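Speaker notes: Mending socks and jumper elbows by hand
Gosselin Library, ground floor meeting room, Sunday, 2 p.m.
Speaker: Abhishek Sandhu

Before people sit down
Put one darning mushroom and one needle at each place. Wool in the middle of each table. Scissors stay with me until the second half. Ask at the door who has darned before and seat them among those who haven't.

Opening (keep it short)
Good afternoon. My name is Abhishek and I mend things for the Cerkine repair table. I started with my own socks, badly, and moved on to other people's once mine were holding up. Today is darning only. If you have brought a zip or a hem, see me at the end and I'll tell you when the sewing machine is out.

We have an hour and a half. I'll talk for the first part, then you'll work on a practice square, then on your own sock or jumper if you want to.

What a darn is
A small piece of weaving made over a hole. Threads go up and down first, then you weave across them, over one and under one. Hold up the big sample in blue and orange so the back row can see it. Pass it round.

Say: the darn has to reach past the hole into sound fabric. Most darns fail at the edge, where the old wool was already thin. Go at least 15 mm beyond the hole on every side. On a heel go further.

Choosing yarn
Match the thickness first and the colour second. If the yarn is too thick you will feel it in your shoe. For socks, use a wool and nylon mix. Pure wool is fine for elbows. Cotton on a wool jumper tends to pull, so leave it alone.

Somebody will ask about embroidery thread. Answer: yes for thin socks, use several strands, expect to redo it sooner.

Show the three cards of Prurkex mending wool. The Brudard is cheaper and a bit hairier, and I use it on jumpers. Both are on the side table and you can take a length home.

Demonstration (stand by the window, better light)
1. Turn the sock the right way out and put the mushroom under the hole. Don't stretch it tight. A stretched sock gives you a baggy darn.
2. Trim only the loose fluff. Leave any live loops.
3. Thread a long needle with a blunt tip. No knot. Leave a tail the length of your finger.
4. Small running stitches up, turn, small running stitches down. Leave a tiny loop at each turn, as the wool will shrink a little in the wash.
5. When you get to the hole, carry the thread straight across it and pick up on the other side.
6. Turn the work and weave. Push each row up against the last with the needle.

Stop after four rows and let them look. Walk it round the tables.

My grey cardigan
Tell this while they thread up. The left elbow took me 41 rows, and I counted only because my brother bet me I'd give up before 30. It has been washed every fortnight since and it's still sound. The right elbow I did in a hurry with the wrong wool and it went again by April. Pass the cardigan round, both sleeves.

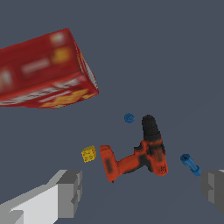 Practice time
Give them until the tea comes out. Scissors go out now. Things to look for as I walk round:
Pulling too hard. The square puckers. Ask them to ease it back with the needle tip.
Missing an over or an under. Two rows back is easy to undo, ten is not, so check early.
Splitting the yarn. Usually a sharp needle. Swap it for a blunt one from my tin.

Left-handers: start at the opposite corner, everything else is the same.

Questions that usually come up
Can you darn a machine-knitted sock? Yes, same method, finer thread.
What about moth holes? Put the jumper in a bag in the freezer for 2 weeks, then mend it. Check the drawer it came from.
Is it worth doing on cheap socks? Up to you. I do mine in front of the telly.
How do you finish the ends? Weave them into the back of the darn and trim. No knots on a heel.

Last bits
The repair log on the Cerkine table is up to item 846. If you finish something today, please write it in, first name is enough. Needles and mushrooms back in the tin, please. Practice squares are yours to keep.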